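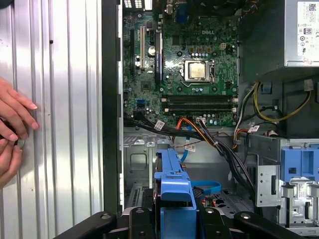 Before You Price a Robot Arm for the Workshop

Open up the kind of computer you plan to strip and list every job inside: side cover, memory, cables, drive caddy. Price the arm against that list. Loose cables are slow work for any gripper, so leave them to a person in your first budget.

Set aside money for the extras. At Bradthorpe we paid 3,000 for a used arm and more than 900 on top for grip pads, a wrist camera and a mounting plate. Buy two sets of pads at the start.

Ask the seller for the price of spare fingers in writing. Gemdale lists them separately from the gripper.

Try the arm on a fixed part first. A board with slots and brackets, held upright, tells you more about reach and finger width than a demo on an open bench.
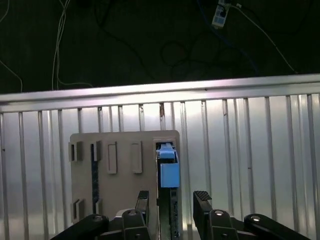
Orest Semeniuk writes that he would put the cost of a service visit ahead of the spare pads. He waited until March for his, and the bill came to 202 before parts.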